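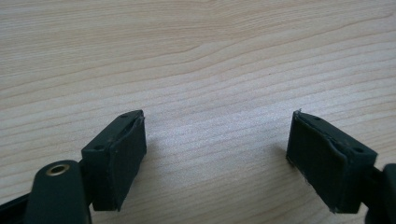

Warum fährt man im Januar mit dem Nachtzug nach Flelton? Weil meine Großtante mir dort eine Uhr vererbt hatte, und Uhren verschickt man in meiner Familie nicht mit der Post.

Der Zug war fast leer. In Plarkmont stieg eine Frau mit Hutschachtel zu, setzte sich mir gegenüber und fragte, ob ich auch wegen der Uhr käme. Ich sagte natürlich nein - ich bin ein miserabler Lügner, sie lachte sofort los!

Sie habe meiner Tante 1943 das Leben gerettet, erzählte sie, und dafür sei ihr das Ding versprochen worden. So alt sah sie gar nicht aus. Vierzig vielleicht, höchstens (das Licht im Abteil war allerdings furchtbar).

Beim Notar lag die Uhr dann in einem Umschlag mit der Nummer 2481, eine kleine Staltine mit Sprung im Glas. Ich unterschrieb, drehte mich um und wollte sie ihr geben, ehrlich, ich hatte mich auf der Treppe dazu entschlossen. Der Flur war leer. Auf der Bank stand die Hutschachtel, und drinnen tickte etwas.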